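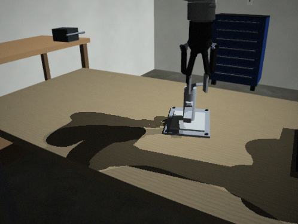 Section 4. Entering a Medal or Honor in the Plusen Service Register

Welcome to the part of the guide most people open first! Once your unit list is loaded (Section 3), you can start recording who received what, when it was granted, and which order it was granted under. Your first few entries will be slow going, and then your fingers learn the screens and it gets to be a real pleasure, especially when a whole career comes together on one page.

This section applies to register version 2 and was last revised Feb 28, 2022. It covers military decorations, civilian honors given to service members, and unit citations. Foreign awards have their own screens and are covered in Section 6.

Before you start

Have these ready:

The signed award order, or a certified copy
The recipient's service number
The rank held on the date of the act or the end of the service period
The citation text, if it is open for release

You need the Recorder role to add an award and the Reviewer role to confirm one. The same login can hold both roles, but it can't confirm its own entries. If the Awards tab is gray, your role hasn't been set yet, so go back to Section 2.

4.1 Find the recipient

1. Open the Awards tab and click Find Person.

2. Type the service number without spaces or dashes. The search starts after the fourth character.

3. Pick the matching line and check the full name and birth year against the order.

4. If two lines share a number, stop and use Report Duplicate. Both records lock until a Reviewer clears them.

Note: Searching by last name works too, and it's great for older records where the number has been lost. Try the Sounds Like box for names that were spelled three different ways by three different clerks (it happens all the time!).

CAUTION: Don't create a new person just because the search came back empty. Check Former Members and Deceased first. Merging two people later can only be done from the Drorlow records office, and the request form is a long one.

4.2 Choose the award

5. Click Add Award. The catalog opens with 567 awards in it, of which 509 can still be granted. The rest are closed awards, kept so that older careers can be entered properly.

6. Narrow the catalog by branch, by period, or by both. Typing part of the name also works, and so do the usual short forms.

7. Select the award and then the class or grade. An award with only one class skips this screen.

8. For a second or later grant of the same award, tick Repeat Grant. The register adds the correct clasp, star or bar on its own, which is one of our favorite things about it.

Note: Closed awards appear in italics. You can select one only if the grant date falls inside the years when it was open. If the date is outside those years, the Save button stays off and the date box turns yellow.

4.3 Enter the order

9. In Order Number, type the number exactly as printed, including any letters and slashes.

10. In Date Signed, enter the date beside the signature. In Date Effective, enter the date given in the body of the order. These are often different. If the order gives no effective date, leave that box blank.

11. In Signing Authority, choose the office that held the power to grant the award on that date. The list changes with the date, so fill in step 10 first.

12. Choose a release level:

Open: the grant and the citation can both be published.
Grant only: the grant can be published but the citation can't.
Closed: neither appears in any public list, printout or ceremony program.

CAUTION: A newspaper story about a closed award does not open it. Leave the level at Closed until you have a release order in hand, even if the recipient's name has been in print for weeks. Changing it early sends the entry straight to the public list during the next overnight run, and pulling it back will not recall copies that have already gone out.

4.4 Add the citation

13. Paste or type the citation into the Citation box. The limit is 1,150 characters with spaces. A counter sits in the lower right corner of the box and turns red when you go past it.

14. Longer citations go in as an attachment. Put the opening sentence in the box, then tick Full Text Attached.

15. Keep the original wording. Old spellings, odd capitals and retired unit names all stay. If a word can't be read, put three periods inside square brackets.

16. Click Check Text. The checker looks for place names and unit numbers that are still restricted and marks them in orange. It's quick, and it's surprisingly good at catching old code names.

Note: The checker doesn't read attachments. Those have to be read through by a person before the entry is confirmed.

4.5 Save and send for review

17. Click Save Draft. The entry gets a temporary number starting with T.

18. Look over the summary page. Ribbons appear in order of precedence, with the new one outlined. If it lands in a strange spot, go back to step 7 and check the class.

19. Click Send to Reviewer. The draft locks, and you can follow it under My Entries.

20. When it's confirmed, the T number is replaced by a permanent one. Write the permanent number on the paper order before you file it.

If the entry comes back

Date before enlistment: The grant date is earlier than the first service date on file. Check the service dates first. With transfers from the reserves, it's usually the service date that needs fixing.

Authority not valid: The office you chose didn't exist, or couldn't grant this award, on the date signed. Repeat step 11.

Rank mismatch: The rank in the order differs from the rank history. Enter the rank from the order and tick As Printed. The Reviewer will see both.

Precedence conflict: Two awards are claiming the same place on the ribbon bar. Run Rebuild Bar from the Tools menu and send it again.

Posthumous awards

Tick Posthumous right after step 7. A Next of Kin panel opens, and it asks who will receive the insignia and whether the family agrees to publication. Enter their answer exactly as given on the signed form. If the form hasn't come back yet, choose Pending. The award can still be confirmed, and it stays off the public list in the meantime.

Please don't phone a family to speed this up. The Ovbridge family liaison desk handles all contact and can see every pending entry.

Printing certificates

Certificates print from the permanent record only, on Egilsson stock, heavy side up. Print one on plain paper first and hold it against a blank to check that the seal lines up. Reprints need a reason code, and the word REPLACEMENT appears in small type at the foot.

Go on to Section 5 for unit citations and group entry.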